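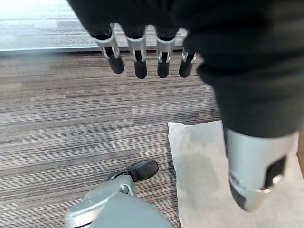 # How to Clean an Off-White Floor Cushion

A pale cushion that lives on the floor picks up gray smudges faster than anything else in the room. Most of them come out with dish soap, lukewarm water and a towel. These instructions are for a flat, rectangular cushion with a polyester filling. If yours is filled with foam, feathers or buckwheat hulls, clean the cover by itself and leave the inside alone.

Read the label first. "Dry clean only" means you should stop at the vacuuming step and take it to a cleaner.

## What you need

- Vacuum with a brush attachment
- Clear or white dish soap
- 2 bowls
- A white or light gray towel, plus a spare
- Soft nail brush
- Kitchen scale (optional, used for checking whether the cushion is dry)

Don't use a brightly colored towel. Dye can rub off on damp pale fabric, and it is harder to get out than the original dirt.

## Before you wet anything

1. Take the cushion off the floor and shake it hard outside.
2. Vacuum both sides with the brush attachment. Go along the seams slowly. The corners hold the most grit, especially if one of them has started to curl up.
3. Vacuum the floor where the cushion was. If you skip this, the clean side goes right back down on the dust.
4. Weigh the cushion and write down the number. My Zistari cushion is 606 grams when dry.
5. Look at the fabric near a window. Even, overall graying usually means it needs a full wash. Separate smudges can be treated one at a time.

## Spot cleaning

Put a teaspoon of dish soap in the first bowl and add two cups of lukewarm water. Fill the second bowl with plain water. Test the soapy water on the underside and let the patch dry before going on.

1. Dip a corner of the towel in the soapy water and wring it out until it no longer drips.
2. Press it onto the smudge and lift. Keep pressing and lifting with a clean part of the towel each time.
3. If the mark is still there after a few minutes, use the nail brush with very light strokes, all in one direction.
4. Wring out another part of the towel in the plain water and press it over the same area to pick up the soap. Do this at least twice. Leftover soap is sticky and the spot will come back darker.
5. Fold the spare towel in half, lay it dry over the damp area and lean on it with both palms.

Terry cloth works better than a flat kitchen towel for the last step. Fleece is fine for wiping but takes up less water. Whatever you use, spread it out so it covers more than the damp spot, and smooth down any part that has bunched up. If you are working on a wooden surface, wipe up splashes as you go.

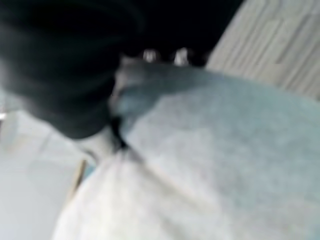 ## Washing the whole cushion

Only do this if the label allows machine washing and your machine is big enough for the cushion to move around.

1. Close any zipper. Check the seams and sew up loose spots by hand.
2. Put the cushion in with one or two pale towels to balance the drum.
3. Use half the normal amount of liquid detergent. I use Hornico unscented. Powder tends to leave white specks in the filling.
4. Choose the gentle cycle with cool water and an extra rinse.
5. Spin on low. When it stops, press the cushion flat between two dry towels. Don't twist it.

Skip the chlorine bleach. It turned an older cushion of mine yellow along the piping.

## Drying

Lay the cushion flat on a rack with air below it, and turn it over every few hours. Squeeze the filling apart with your fingers each time you turn it. A small fan helps a lot in July when the air is humid.

The outside feels dry long before the middle does. After a day on the rack mine felt ready, but it weighed 655 grams, so there were still 49 grams of water in it. It took 36 hours in total to get back to its starting weight. Without a scale, push your hand down hard in the center and hold it there for a minute. If it feels cool, give it more time.

A tumble dryer on the no-heat setting is all right for polyester filling. Take the cushion out and shake it every 20 minutes.

## If the marks don't come out

**Gray rings around the cleaned spot.** Dampen the entire panel with plain water, seam to seam, and let it dry evenly.

**Black scuffs.** Try a little rubbing alcohol on a white cloth, after a test on the underside.

**Greasy marks.** Cover with cornstarch overnight, vacuum, then repeat the soap step.

**Yellowing.** Soak a removable cover in oxygen bleach according to the package. Old yellowing may only fade partway.

Vacuum the cushion once a week after that, and flip it over when you do.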